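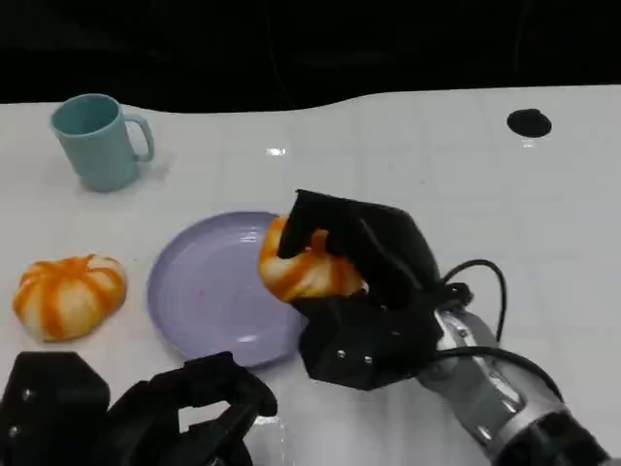
Soler asked whether a handling unit for the kitchen bench should be budgeted as one purchase or as several. Our advice is to treat it as several, and to set out each cost on its own line before any supplier is approached.

Kitchen and Workshop Tips > Equipment > Planning a Purchase

The arm is usually the figure quoted first. Grippers, mounting, cabling and the bench itself are often quoted separately. In the Girkby plan, the allowance for spare finger parts and fasteners was set at $2944, and it was entered before the main quotation was accepted.

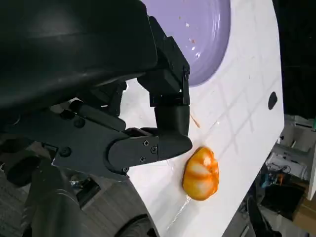 Gripper fingers close to the work, with the plate behind.

Choose the trial items from what the kitchen handles every day. Soft, rounded goods need a gentler grip than mugs and plates, and a gripper suited to one may not suit the other. Ask the supplier to quote for both, and to state in writing which items are covered. 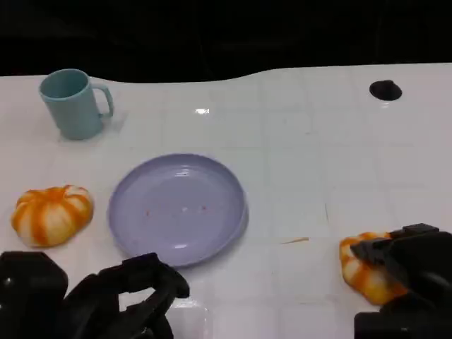 A trial period should also be costed. Allow eight working days, with staff time charged at the normal rate, and keep 80 trial items in reserve so that damaged ones can be replaced without a second order. Pulico and Stadano both accept a trial clause, although Stadano asks for it to be requested before April.

Cleaning is frequently left out of the budget. Crumbs and smears on a glossy bench should be wiped away between runs, and the labour for this belongs under operating costs - not under installation. Check also that the cleaning product is approved for the gripper's finish.
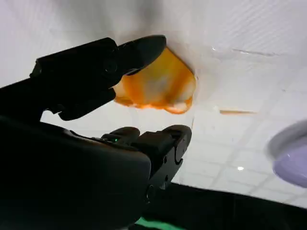

Fingers open around a soft item on the white benchtop.

Quotations should be compared on the same list of items and the same term. Where a supplier offers a service plan, request the price with and without it, and confirm who pays for freight on returned parts.

Shares: 8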